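Soltunby wrist-view set, README

Last edited 12/27/20 by Mali Mathias. Complaints go to the same person.

What you get

386 short episodes from a simulated two-finger gripper over a tabletop, seen from the wrist. Each episode has a folder of stills, a joint log and a one-line note. The simulated arm copies the one Fongchan Chareonsuk and I are building on the back bench at the Hoklow shared workshop. How well it copies it is another matter. See "Doubts".

Why it exists

Fongchan thinks we can tune the approach move in simulation and carry it over to the bench arm with small changes. I don't, or not yet. We agreed to make the set first and argue with numbers later. The target was 500 episodes. We stopped short when the joint log started dropping lines, and I would sooner ship fewer than pad it.

Layout

episodes/ one folder per episode
notes.csv start pose, table texture, who ran it
bad.txt 46 episodes I don't trust
tools/ the Somboon loader, version 3

Read bad.txt before you train on anything. The loader does not skip those episodes unless you pass the strict flag. I asked for it to be the other way around and lost.

Doubts

The table is a texture and nothing more. It has no grip, no dust and no dents, and the bench at Hoklow has plenty of all three. Fongchan picked a speckled gray and white pattern so a tracker would have something to hold on to. Maybe. Fine speckle can also match itself in the wrong place, and I have seen no test that rules this out. 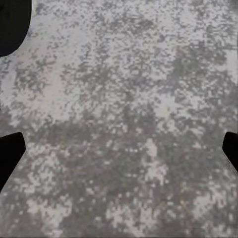
Lighting is soft in every episode. The shop lamp is not. Anyone who reports a good score on this set should say what happened under a real lamp, or say they didn't try.

Finger width was measured in July, before we reprinted the fingers. The model still has the old value.

Sarkach, the planner we use on the bench, reads these logs without errors. Please don't take this as proof that the motions are any good. It reads nearly everything without errors.

Use

Free for hobby and class work. If you get it to transfer to a real arm, send the logs along with the video.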